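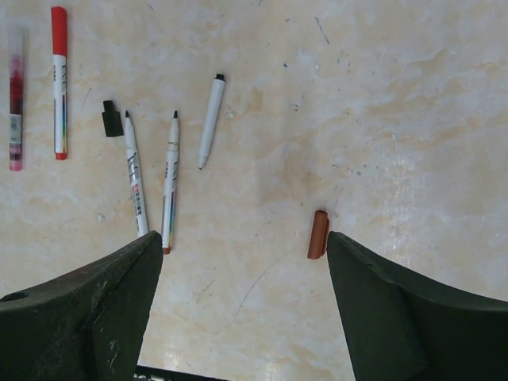
Tegwen Jenkins asks, under my last post, whether I ever got any of my money back from Dolta, and if so whether it was enough to cover the time I've spent complaining about it. She goes on to say she had a small balance there too, let the first deadline slide by, and would like to know if it's worth filing late or if she should just think of it as tuition.

Fair questions. I'll take the first one first: yes, a little. The second one I'm declining to answer until I've figured out an hourly rate for complaining.

For anyone who came in recently, Dolta was a crypto exchange with a friendly app and a very nice shade of green. I opened an account because it took me less time than ordering a pizza. You bought coins, you clicked a button called Nest, and the coins earned interest. Where the interest came from was explained in a help article I did not read until the week withdrawals were "temporarily paused." It's a terrific article. I recommend it to anyone who enjoys the passive voice.

The pause lasted until the bankruptcy, at which point it stopped being temporary and became a court docket. I had never followed a docket before. It's like a TV show where every episode is the one where they apply for more time to make the episode. The trustee asks for an extension, a group of creditors objects to the extension, the judge says she's sympathetic to the creditors and grants the extension. I've watched that one four times now and I still get my hopes up in the middle.

What I filed, back when filing was the exciting new thing, was a proof of claim. The form itself is short. Name, address, how much they owe you, what you're basing that on. The trouble is the "how much" line, which looks like a box for a number and is really a box for an argument. Your coins get priced on the day the company filed for bankruptcy, which in Dolta's case was a truly awful day for coins. So if the market doubles afterward, you've been robbed of the good part, and if it drops, congratulations, you were protected from it by a court. The market doubled. Of course it did.

Then there was Safavi. Safavi is the claims agent, the outfit that runs the website where you upload things, and I have spent more time with its login page this year than with some of my relatives. It times out after 23 minutes. I know this because my account statement took me longer than that to find, twice. On the third try I had everything sitting in one folder before I logged in, like a person who learns from experience, and the site was down for maintenance.

My advice to Tegwen, and it's the advice of a guy with one claim and no law degree, is to get the paperwork before worrying about the deadline. The things I ended up needing were the old account statement, the email confirming the account was opened, and the bank transfers that put the money in. The bank transfers were the hard part. My bank only shows you so far back unless you ask, and asking costs money, and that's how I came to pay a fee to prove I'd lost money.
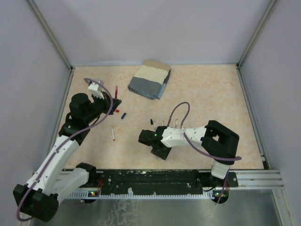
As for filing late, you can do it. There's a separate line on the form for it. Late claims go into their own pile, and the way I read the plan, that pile gets looked at after the on-time pile has been paid, unless you can convince the court you had a good excuse. "I assumed it was spam" is apparently a more common excuse than you'd think, and the judge addressed it at a hearing in August in a tone I'd describe as tired. But some of those people did get moved over. The notices really did look like spam. Mine arrived at two in the morning with a subject line in capital letters, and I reported it as phishing. Then I had to go dig it out and apologize to it.

Speaking of phishing. If you file, your name lands on a list, the list is semi-public, and within a few days you'll be very popular. I've heard from a "Dolta Recovery Desk," a "Dolta Refund Desk," and a man who said he was the trustee personally and wanted to text. None of them should be answered. The real one has never once wanted to text me. The real one barely wants to mail me.

I also heard from Distico, which seems to be a legitimate company in the business of buying claims. They offered me 45 cents on the dollar, cash, within days. I said no, out of pride. A month later they offered 55, and I said no to that one too, out of what I'd been calling strategy. The first distribution under the plan came in at 23 percent, with "further distributions anticipated," so you can all check back with me in a few years and we'll see who the strategist was. My wife has asked that I stop saying the word "anticipated" at dinner.

For what it's worth, I did my 23 percent through a check. The other option was to be paid in crypto through an account at Erbridge, another exchange, which would have been quicker and would have involved a new app in a slightly different shade of green. I went with paper. The check took 60 days and arrived on a Thursday, folded in thirds inside an envelope that I almost threw out with the grocery flyers.

Taxes on all this I'm saving for another post, mostly in the hope that someone will explain them to me before I have to write it. The preparer I called put me on hold when I said "exchange," came back, and put me on hold again when I said "interest."

So, Tegwen: if your balance was more than the bank's fee for old records, I'd file. It's one evening and some swearing. If it was less than that, tuition is a perfectly good word for it, and you'll be spared the docket. Next hearing is on the trustee's request for an extension. I've got it on the calendar.

Posted in: Money, Mistakes I've Made, Crypto | Leave a comment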